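Search this wiki Go Advanced search

Bunelora bench

The Bunelora bench is a robot arm workstation designed and built by members of Flirkside, a shared workshop in the town of Liveck. It consists of a white jointed arm on a fixed pedestal, a sloping control panel fitted with toggle switches, and a simulated copy of the whole setup in which motions are worked out before they are tried on the bench. The name covers both the physical bench and the simulated one. Workshop members usually call the first "the bench" and the second "the room."

Background

Flirkside occupies the ground floor of a former print shop. Its members are mostly woodworkers and people who repair small engines, and until Bunelora the only automated machine on the premises was a router table with a homemade feed. The arm came to the workshop secondhand, without a controller and with a worn wrist bearing. It sat on a shelf for 16 months before work on it began.

The first plan was to have the arm sort fasteners. This was dropped after a few weeks because the bins took up too much of the bench and the work depended more on lighting than on the arm. Switches were chosen instead. A toggle switch has two positions and stays where it is put, so the outcome of a motion can be checked by eye from across the shop.

Construction

The pedestal was built twice. The first was a welded frame of thin angle stock that twisted when the arm was stretched out and stopped suddenly. Its replacement is a closed box filled with sand and bolted through the bench top. The mounting flange was drilled in the workshop on a borrowed dividing head, and one of the bolt holes was cut in the wrong place and had to be plugged and drilled again. Cables leave through a gland in the top of the box.

Power comes from a bench supply kept under the table. An emergency stop is wired in series with the motor supply and does not pass through any software. House rules require a second member to be in the building whenever the motors are on, and the arm may not be run faster than 20 percent of its rated speed with anyone inside the taped line.

The gripper has short fingers. Longer ones were tried and could reach around a lever more easily, but they bent sideways under load and often touched the neighboring switch. The fingers are treated as a wearing part, and a spare pair is kept in the drawer with the hex keys.

The Ebihara panel

The control panel is known as the Ebihara panel, after the surplus dealer whose shelf the first enclosure came from. It is wedge-shaped, with the face tilted back, and carries a single column of toggle switches labeled VENT, FEED, PUMP, FAN, LAMP and HORN. The labels are printed sideways along the face. On the bench only LAMP and HORN are connected to anything. The horn was disconnected for most of the first winter at the request of the upstairs tenant and later refitted with a resistor in the line.

The spacing of the switches was the subject of some disagreement. A wide spacing would have made the work easy. The builders settled on a closer one that leaves little room between the fingers and the next lever, on the grounds that real control boxes are seldom laid out for the convenience of a gripper. The order of the labels has no technical meaning. It was taken from a drying shed that one of the members used to maintain.

Simulated room

The simulated version places the arm and the panel on a square mat in a plain room with a checkered floor. The mat has a rust-orange and gray mottled surface. Early versions had no room at all, only the arm and the panel on a flat gray plane, and members found it hard to judge depth when looking at the results. Walls, floor tiles and an outlet plate were added later. Surface textures can be exchanged from a menu without affecting the geometry.

Link lengths in the simulation were taken from the physical arm with calipers and a long rule. Joint friction was harder to get. It was estimated by letting each joint drop from a known angle and comparing the fall with the simulated one, then adjusting by hand until the two were close. The wrist was never matched well, and motions that depend on a slow turn of the wrist are still checked on the bench with the fingers removed.

Loose objects can be added to the room. The most used is a small gray block, which the arm can be made to carry over the panel or hold in front of it. The block began as a stand-in for a tool, and it is also used to study motions in which part of the panel is hidden from view.

Operation

A motion is written as a short list of positions with a speed for each. The usual pattern for a switch has a point above the lever, a point beside it, a push across, and a return. The point above the lever is the same height for every row, measured square to the sloping face and not straight up from the bench. Mixing up these two measurements was the most common fault in the first season and accounts for most of the scratches on the lower part of the panel.

Motions are run in the simulated room 70 times, with the panel shifted slightly on each run. If all of the runs end with the correct switch moved and no other lever touched, the motion is copied to the bench. There it is first run with the panel removed, then at reduced speed with the panel in place. A paper log is kept beside the power supply — the shared spreadsheet was given up after two members overwrote each other's entries.

The middle rows give the most trouble. At the top and bottom of the column the gripper has a neighbor on one side only, while PUMP and FAN have a lever on each side. Approaching from the label side reduces the risk but brings the elbow lower.

Known faults

The arm loses its zero position when powered down and has to be brought against a mechanical stop at the start of each session. The procedure takes 12 minutes if the log is filled in properly. In cold weather the base joint is stiff for the first few moves, and the simulated room does not reproduce this.

The panel face is held by small screws that work loose. Thread locker was applied once and made it difficult to replace a broken switch, so the screws are now checked by hand on the first session of each month.

Later work

In September a second panel was begun with rotary knobs in place of toggles. The fingers slipped on the smooth knobs, and a rubber sleeve was added to each fingertip. The knob panel exists as a bench unit only and has not been modeled. A proposal to fit a camera above the bench was set aside until the lighting in the back half of the shop is replaced.

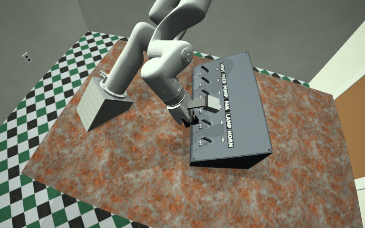
Why is the point above the lever measured square to the panel face?

Because the face is tilted, a height measured straight up from the bench leaves a different clearance than the same height measured from the face. Measuring square to the face gives the gripper the same clearance at every row.

Related articles
Flirkside workshop
Ebihara panel
Toggle switch spacing
Homing against a mechanical stop
Sand-filled pedestals
Router table feed (Flirkside)

Page last edited May 24, 2019 | Contact | Copyright Flirkside Workshop Wiki | Back to top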